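FROM THE SECOND-FLOOR KITCHEN

The fridge at Jikside gets its cleaning this Tuesday at 4 p.m. Anything without a name on it goes. Anything with a name on it and fur also goes, and the name will be remembered.

Those who were here in October will recall that the last cleaning produced two jars of the same mustard, both open, and a tub labeled "Caldeira lunch" from a lunch the Caldeira team swears it never had. Gwenaël Mallet ate some of the mustard and reports that it was fine. We are not taking this as policy.

A word about the door. The bottom bin is for drinks, and drinks only. It is a plain plastic bin and it shows every crumb and drip that lands in it, so please wipe your cans before you put them in and don't park half a sandwich down there "just until two." If the bin gets grubby it comes out and goes in the sink, and the cans wait on the counter getting warm while their owners get cross.

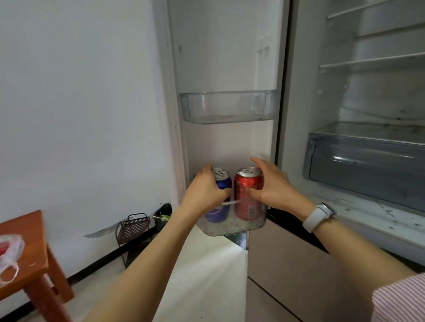

Lamisi Gbeho has the sign-up sheet for wiping duty, taped to the cabinet over the sink. It has room for 87 names and at press time held two, one of which is Stumby, who is a dog. Ten minutes with a damp cloth is all we're asking -- shelves, crisper, door bins, and the floor of the thing under the crisper, where the smudges live. Cloths are in the drawer. Please rinse them afterward and hang them over the faucet.

The soda fund stands at $200, so there will be more cans after the cleaning. Requests for flavors go to Lamisi, in writing, and she will ignore the ones for grape.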